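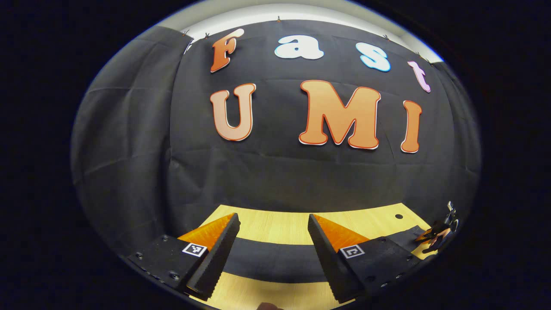
4. Preparar la mesa para las tareas domésticas

¿Puede ya una máquina doblar un trapo o guardar los cubiertos? En Drurnance creemos que algunas cosas sí, otras a medias, y que se aprende muchísimo mirando dónde falla. Este capítulo explica cómo montar la mesa y grabar con la pinza de mano las tareas que después intentará el brazo. ¡Es la parte más entretenida de toda la guía!

4.1 Antes de empezar

1. Despeje la mesa. Deje a mano los objetos de la primera tarea y guarde los demás en la caja Bereck.
2. Cuelgue una tela negra detrás de la mesa y sujétela con clips por el borde superior. Unas cuantas arrugas no molestan.
3. Revise las dos almohadillas naranjas. Si alguna se mueve al apretarla con el pulgar, vuelva al apartado 3.2.
4. Limpie los marcadores cuadrados en blanco y negro con un paño seco.
5. Abra y cierre la pinza varias veces. El recorrido debe ser suave hasta el final.

PRECAUCIÓN: no meta los dedos entre las almohadillas mientras otra persona acciona la pinza.

4.2 Grabar una tarea

1. Sostenga la pinza abierta sobre la mesa, con la tela al fondo, y espere 2 segundos.
2. Haga la tarea a velocidad normal, como la haría en su cocina.
3. Si se le cae algo, recójalo con la pinza y siga. Esas repeticiones valen oro.
4. Suelte el objeto, retire la pinza y detenga la grabación.
5. Repita hasta llegar a 100 tomas, cambiando cada vez la posición inicial.

Nota: Rima Hijazi recomienda descansar la muñeca cada 16 tomas. Hágale caso.
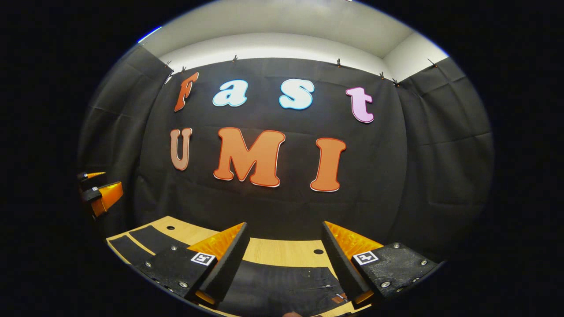 Página modificada por última vez en febrero

4.3 Qué esperar de cada tarea

Recoger un vaso de plástico y ponerlo en otro sitio: adelante, es la mejor tarea para estrenarse. En nuestra mesa de Turton el brazo lo consigue alrededor de 90 veces por cada centenar de intentos, y verlo acertar con un vaso nuevo sigue dando una alegría enorme.

Doblar un paño: a medias. El primer doblez suele salir bien; el segundo depende de cómo haya caído la tela. Grabe paños de distinto grosor.

Separar tenedores y cucharas: funciona si no están amontonados. Con el cajón revuelto, todavía no.

Fregar: no lo intente con este equipo. Ni la pinza ni el brazo están protegidos contra el agua.

PRECAUCIÓN: no use cuchillos, vidrio ni líquidos calientes, tampoco durante la grabación.

4.4 Si algo falla

El programa pierde un marcador: compruebe que la mano o la manga no lo tapen.
El objeto resbala: limpie las almohadillas y pruebe a agarrarlo más abajo.
El brazo se detiene antes de llegar: grabe más tomas con el objeto lejos del centro.

Para usar dos pinzas a la vez, siga con el capítulo 5, preparado por Kasun Weerakoon.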